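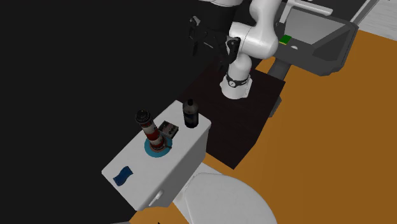

Robotic arm on a square pedestal, computer render

Garkach Tracking: frequently asked questions for affiliates

These answers cover click tracking, postbacks and conversion reporting on the Garkach network. Account and tax questions are dealt with on a separate page.

Why does my click count differ from the one in Garkach?

Each tool counts a click at a different point. A traffic source counts when the advert is pressed. Garkach counts when its redirect server answers the request. Visitors who close the tab in between appear in the first figure only. Garkach also removes repeat clicks that share an IP address and browser string within 3 seconds. The removed clicks are listed in the Filtered column of the daily report.

What is a postback?

A postback is a request sent from our server to yours when a conversion is recorded. It does not depend on the visitor's browser, so blocked cookies have no effect on it. You supply the address and we fill in the values.

Which values can I receive?

The standard set is click ID, offer ID, payout, currency and conversion status. Sub-IDs one to five are returned exactly as you sent them. Names are case sensitive.

How long can a sub-ID be?

Up to 71 characters. Longer values are cut at that point without a warning. Use letters, digits, hyphens and underscores. Spaces must be encoded.

My postback test passes but live conversions do not arrive. What should I check?

Look first at the Postback Log. If it shows error 722, the click ID was missing when the visitor reached the offer. The usual cause is a landing page that drops the query string when it links onwards. Open your landing page with a test value in the address, press the button, and confirm that the same value is still present on the next page.

If the log shows no entry at all, the postback is probably set at offer level for a different offer. Offer-level settings override the account-level address.

Can I use Garkach with Markach or Prikard?

Yes. Both have a ready-made template under Integrations. Markach expects the click ID in a field called mid. Prikard accepts any field name but must be told the currency separately, otherwise it records every payout in the account default.

Is the Turunen template still supported?

Existing links built with it continue to work. It cannot be selected for new campaigns. To move a campaign across, copy the postback address into a blank template and replace the old square brackets with curly ones.

How many postbacks can be sent per minute?

The limit is 800 per account. Anything above it is queued and sent in order. Queued items keep the original conversion time.

Why was a conversion removed after it had been reported?

The advertiser reversed it. A second postback is sent with the status set to "rejected" and the payout set to zero. If your tracker ignores status changes, its total will be higher than your Garkach balance. The balance is the figure used for payment.

What time zone do reports use?

UTC. The display can be changed under Profile, but exported files and the Postback Log remain in UTC.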